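Clerorach moves returns sorting to Wamwood

20 February 2020

Clerorach has moved the sorting of returned goods out of its Paredes warehouse and into a smaller building at Wamwood. The first deliveries went through the new room this week, the company said.

Returns had been handled in a corner of the main packing hall since November. Ilgın Güler, who manages the site, said the corner filled up too quickly after busy weekends and pallets ended up in the aisle. 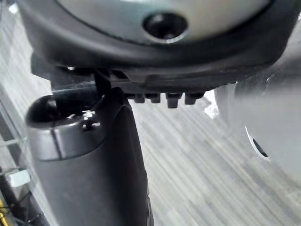
Inside the sorting room at Wamwood.

The room takes in footwear, cases and small household goods. Each item is laid out on a bench, checked for damage and matched to its order number before it goes back to stock or on to repair. Clerorach expects to handle more than 300 items a day once all the shelving is up. The Paredes corner managed 200.

The benches were painted yellow at the request of Kheri Nyamweya, who runs the checking desk. Most of what comes back is black or dark gray, Nyamweya said, and it was hard to see scuffs on the old gray tops.

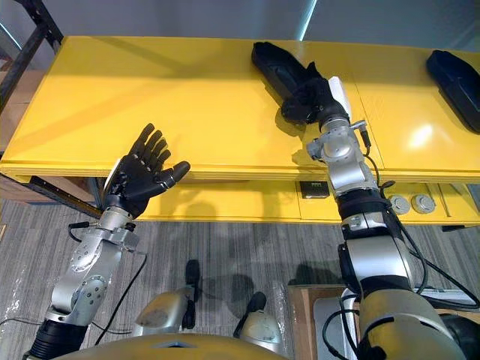 Two black items on a yellow workbench at Wamwood.

Shelving is being supplied by Vollix and will be fitted in two stages. The first stage has 104 bays. The Paredes space will go back to packing.

Customers do not need to change anything. Return labels already printed with the Paredes address remain valid, and parcels will be forwarded at no charge.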